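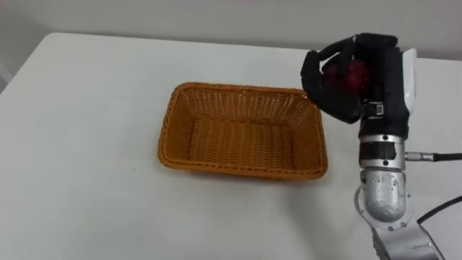
Seasonal Gift Basket Packers (12 positions)
Forsberg Fruit and Gift, Packing Department

Forsberg is accepting applications for seasonal packers at its Ultanwood site. Packers prepare fresh fruit baskets for offices, hospitals and private customers. The season begins in April, and shifts are available in the morning and in the afternoon.

Duties

Packers work at a table and fill each basket by hand according to the order sheet. Fruit is checked for bruises, soft spots and broken skin before it is placed. Heavier fruit goes in first, and apples are set with the best side facing out. Baskets with loose strands or a damaged rim are returned to the shelf supervisor and may not be used. During the last season the department packed 2,288 baskets, of which 591 were the standard apple basket.
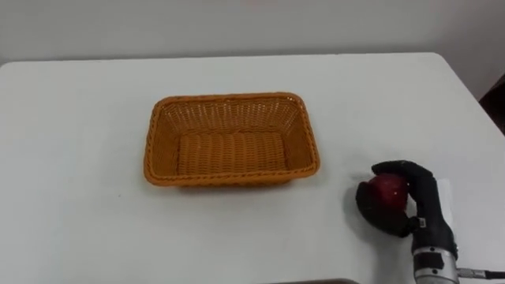 Woven basket and red apple at the packing table.

Requirements

Applicants must be at least 18 years of age and able to stand for the length of a four-hour shift. Careful handling matters more to the department than speed, and no earlier experience in packing is required. Applicants should be able to read an order sheet in English and to lift a full carton of fruit. Persons with an allergy to fresh fruit should mention this when applying — other duties may be available in the card and ribbon section.

Selection

Selected applicants will be invited to a practical session of one hour with Mahlet Weldu, packing supervisor.

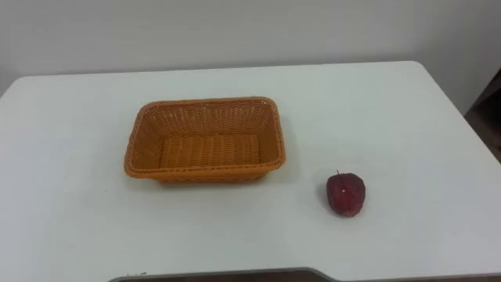 The session covers choosing sound fruit, placing it without pressing, and keeping the work surface clean between orders. Applicants are not expected to bring tools or gloves. Results are sent in writing to all who attend, including those who are not offered a position.

How to apply

A short letter and a list of available days should be addressed to Wondimu Tekleab, Personnel Office, Forsberg, Ultanwood. Please quote reference 141 on the letter. Applications must be received by 15/06/2024 for the second intake — the first intake is already full.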